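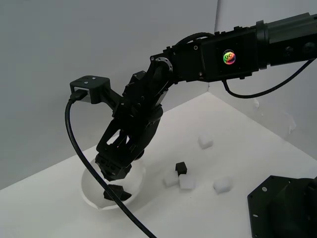

How I get gray scratches off white bowls

I eat practically everything out of a shallow white bowl. Pasta, salad, soup if it isn't too brothy, cereal when I can't face finding the proper cereal bowl. So my bowls get scraped at with forks day in and day out, and after a year or so they all end up with those thin gray lines in the bottom that look like pencil. I nearly gave a whole set away over it! Then my neighbor Soledad told me the lines are mostly metal that has rubbed off the silverware, sitting on top of the glaze, and that I could scrub it away in a few minutes.

What you need

Baking soda
Cream of tartar for the stubborn ones
A soft sponge or an old cotton rag
Dish soap
A dry towel

Start with a clean bowl. Wash it the normal way with hot water and dish soap and get all the grease off, or the paste just slides around (ask me how I know). Tip the water out but don't bother drying it, a little damp is good.

Shake a tablespoon of baking soda into the bottom and add water a few drops at a time until it's like toothpaste. If it goes runny, put in more soda. Smear it over the marks with your finger and leave it while you do something else. I usually unload the dishwasher.

Now rub, in small circles, with the soft side of the sponge. You don't need to lean on it. Most of the gray on mine comes up in the first minute, and you'll see the paste turning a dingy color, which I find very satisfying. Rinse and take a look under a good light. I carry mine over to the window, because the bulb over my sink is yellow and makes everything look fine.

If there are still lines, go to the cream of tartar. Same idea: a teaspoon or two, enough water to make a paste, and rub again. It's a bit stronger. I'd try it on the underside first if your bowl has any kind of painted or gold rim, and I'd keep it off matte glazes altogether. I dulled a matte mug from Adholm that way and I'm still annoyed.

Rinse well, wash once more with soap so there's no grit left behind, and dry with the towel.

When it doesn't work

Run a fingernail across the line. If your nail catches, that's a real scratch in the glaze and no paste is going to lift it. Mine with real scratches have been demoted to holding keys and onions. And if you find a crack or a chip, I'd stop eating out of it.

Keeping them white longer

I used to stack my bowls straight inside each other, and the unglazed ring on the foot of one was scuffing the inside of the next. Now I put a folded paper napkin between them. Coffee filters work too if you buy the big ones. I also stopped cramming the bottom rack of the dishwasher so full that the forks could reach the bowls, and that helped more than I expected.

One more thing, please skip the steel wool. My cousin Fuad went at a serving bowl with it and put more gray on than he took off. The paste did clean it up in the end, but it took three rounds and most of a box of baking soda.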